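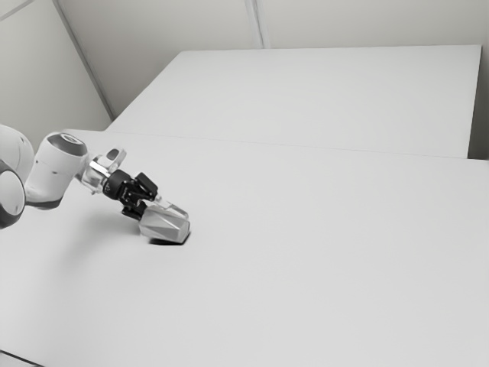 Rendered view: white arm over a pale tabletop, holding a small silver piece

Week 3 notes: where your program lives, and who picks up after it

4 min read

Print this page | E-mail this page

Search this site Go

Okay, these are the notes I promised after class, typed up on 5/30/19 and cleaned up a little by Mamta Dhillon, who caught two places where I had written "process" and meant "thread." If you find a third, tell me and I'll fix it.

We started with the question Shalini Bhatia asked last time: when a program on a server asks for memory, what does it get? My short answer was "a promise." The kernel hands over a range of addresses and mostly leaves it at that. Real pages of RAM show up later, when the program first touches them. So a process can look enormous in one column of top (VIRT) and quite modest in the next (RES). When you're worried about a machine, read RES first. I spent an embarrassing December chasing a leak that was only a big VIRT number, so please learn from me!

Then the demo. I used Likia, the little job runner we've been poking at all term, on the Sirkthorpe lab server. That box has 64 GB of memory. I started 148 workers, each of them asked for a generous buffer, and the server didn't blink — because hardly any of those buffers had been written to. Once I told the workers to fill them, the free memory dropped fast and the machine began to swap. You all saw how slow the prompt got. That's what swapping feels like from the keyboard, and it's worth remembering the feeling, because you'll often notice it before you see any numbers.

What happens when there's no memory and no swap left? The kernel picks a process and kills it. We call this the OOM killer (out of memory). It scores the processes, mainly by how much memory each one is using, and the highest score goes. You can nudge the score with oom_score_adj, and people do this for databases. I'd go easy on it. If you protect everything, you've protected nothing much, and the kernel still has to choose somebody.

To find out whether it happened to you:

dmesg | grep -i "out of memory"

or look in journalctl -k if the machine has systemd. A job that vanished with no error in its own log is a good reason to check.

We ran out of time for control groups, so only the quick version. A cgroup lets you put a fence around a bunch of processes and say "this much memory and no more." Containers lean on it heavily. If the group hits its limit, the killing happens inside the fence and the neighbors carry on. Somebody asked if that means the rest of the server is safe. From that one job's memory use, mostly yes. From its disk traffic, no, you'd need to set that separately.

For next time:

Read chapter 2 of the Cordero handout (skip the part on NUMA, we'll do it together).

Run free -h on your own machine before and after opening a browser with over 3 tabs, and write down the "available" column both times.

If you have a Jetine account, log in once before class so we don't lose the first part of the hour to password resets again.

Office hours are in the usual room, and you can bring snacks as long as they stay away from the keyboards.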